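Mugs in the mail: what goes inside the mug?

Forum > Packing, Shipping & Moving

plumadness_pottery
January 19, 2019
I sell mugs out of a spare room as Plumadness, and I have now refunded 6 of them since fall. Every one lost its handle or its rim. My padding on the outside is lavish. My husband says the inside of the mug is the problem and that I should stuff it with something. Do people really do this, or does he just want rid of his old T-shirts?

Willy Van Dijk
Your husband is right, and I'm sorry for what that will do to your household. An empty mug is a bell. Put soft cloth in it, pack it snugly but don't ram it, then wrap the whole thing in bubble wrap and get it in a tall box with padding underneath. 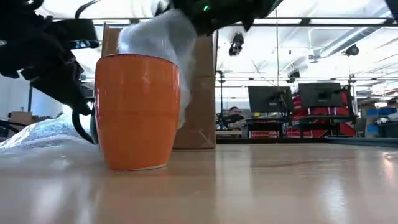
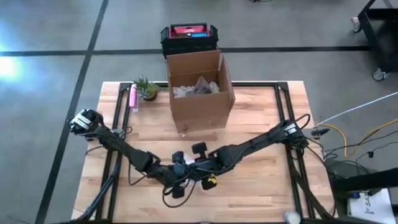 fellerix
Cloth in the mug is a waste of cloth. I shipped for Claeys for two years and we used crumpled paper inside and out. A mug breaks because the box was too big and it went for a walk in there. Spend the money on a box that fits.

Willy Van Dijk
Paper goes flat the minute somebody in a depot sits on it. Cloth springs back. Also I have a drawer of single socks that have been waiting years for a career.

fellerix
So your customer opens a handmade mug and finds your sock in it.

Willy Van Dijk
A clean sock.

dilgate_dan
As a buyer, I would leave a review about the sock. It would not be the review you want.

plumadness_pottery
OK, ruling out socks. What about plain white cotton, cut into squares? I could get a bundle at the thrift store and run it through the wash. And does a tall box make sense for one mug? Mine are squat and I can't get much under the base.

fellerix
Cotton squares won't hurt, I just don't think they help. The tall box only makes sense if you fill the top as well. Shake it before you tape it. If you hear or feel anything move, open it up and add more.

Willy Van Dijk
Agree on the shake test, which pains me. Wrap the handle separately first. Everybody forgets the handle.

dilgate_dan
Got one in April with the handle wrapped like a broken arm. The handle was fine — the mug was in 17 pieces.

fellerix
Box too big.

plumadness_pottery
Two going out Monday, one with cotton and one with paper, same size box. Will report back on which of you gets to be smug.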